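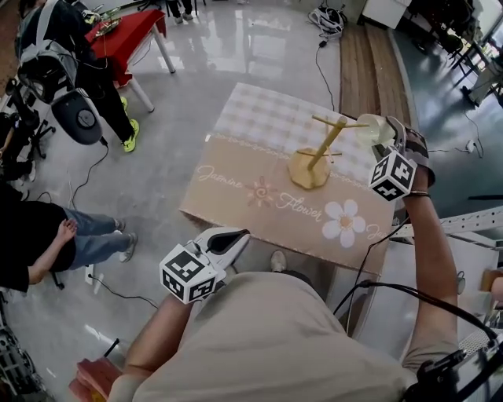

How should cups be hung on a mug tree so that it does not tip over?
Hang the first cup on an upper peg, the second on the peg directly opposite, and continue in pairs down the pole, keeping the heaviest cups for the lowest pegs.

The advice comes from Italo Marino, who leads the household skills programme at the Werlow Centre for Home Management. The centre offers short practical courses to adults setting up a home for the first time or moving to a smaller one. Mr Marino was interviewed in January as the programme prepared its revised course on kitchen and table storage.

Cups, he explained, receive a full session of their own. "People are surprised by that," he said. "They expect to spend the time on saucepans. But a household handles its cups many times a day, and it is the cup that ends up on the windowsill, by the bed or at the back of the sink."

The course compares shelves, under-shelf hooks and the freestanding tree. Mr Marino prefers the tree for small kitchens, provided that it has a broad base and pegs set at more than one height. A plain wooden model with a round base is, in his view, sufficient for most homes. "The pole should not move when you press a peg with one finger. If it does, tighten it before anything is hung there."

He asks participants to practise the movement slowly, bringing the handle over the end of the peg and lowering the cup until it rests. Small, light cups are used at first. "A light cup shows you whether you are guiding it or pushing it," he said. "If the tree shifts, you have pushed."

Asked whether the exercise should be carried out on a bare surface, Mr Marino said that he favours a covered table. A tablecloth softens the noise and protects both the table and the base of the stand. He has no objection to patterned cloths, and regards checks as useful to beginners, who can line up the base with the squares and see at once if it has travelled.

The cloth must lie flat. Participants are taught to smooth it from the centre outwards and to check for folds under the base. "A crease under one side is enough to make the whole thing lean," he said. "We ask people to lift the tree, smooth the cloth and set it down again. Dragging it only makes another crease."

The revised course has 33 places and is taught over two mornings. Applications from residents of Werlow and Sallance are considered first. The written guide, prepared with the Debnath Library, has been downloaded 2,589 times in its earlier edition, and Mr Marino hopes that the new one will be easier to follow at the kitchen counter. The chapter on drying has been rewritten in full.

On that subject he was firm. Cups should be dried with a cloth before they are hung, including the inside of the handle, where water collects and then marks the wood. The tree itself should be wiped with a barely damp cloth and left to dry away from the cooker.

The second morning deals with saucers, table linen and the drawer beneath the kettle. Enrolment forms are available from the centre's reception until four o'clock.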